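Review: the Stovano campaign texting tool, after one primary

I ran volunteer outreach for Ayana Araya's city council campaign in Maltarton this spring, and we paid for Stovano out of a very small budget. Other local campaigns have asked me if it is worth it, so I am writing it up once.

Stovano sends text messages to voters from a list you upload. You write a script, your volunteers log in, and each one works through a batch. The base plan is $40 a month and covers 300 contacts. We went over that in the first week of March and had to buy 2 add-on packs.

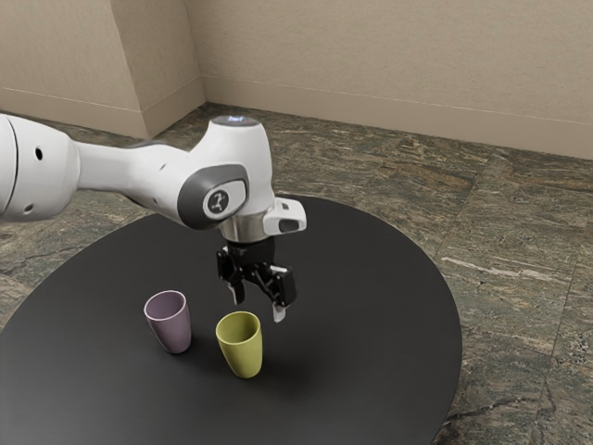

Render: Annelore Schwerdtfeger

Setup was easy. I had our list loaded in 38 minutes, including the time it took to fix the column headings. The county file puts last names first and Stovano does not like that. Their help page does not mention it.

The script editor is the best part. You can set different replies for "supporter," "undecided" and "wrong number," and volunteers pick one with a tap. Ynyr Trevor, who had never done any campaign work, was sending on his own the first evening. 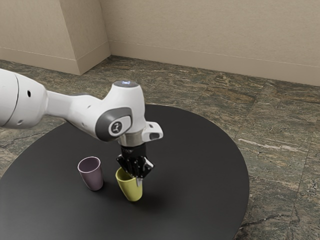
Robot arm at a round black table

Reporting is weak. You get totals by volunteer but not by precinct, so I exported everything and sorted it in a spreadsheet. We used Prokska two years ago for the school board race and it did precincts without being asked. It also cost more and logged people out all the time.

Opt-outs are handled correctly. When a voter replies STOP, the number is locked for every volunteer. I tested this with my own phone before we sent anything. 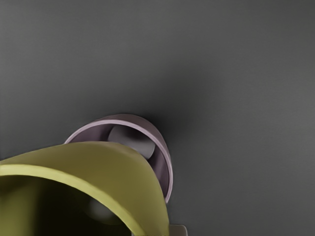 Mauve cup-like object on a dark gray surface

Support answers by email only. I wrote twice and got a useful answer once.

I would use it again for a council or school board race. For a county race or anything larger I would look elsewhere until they fix the reports.

Posted June 23, 2022 by Donal Mac Giolla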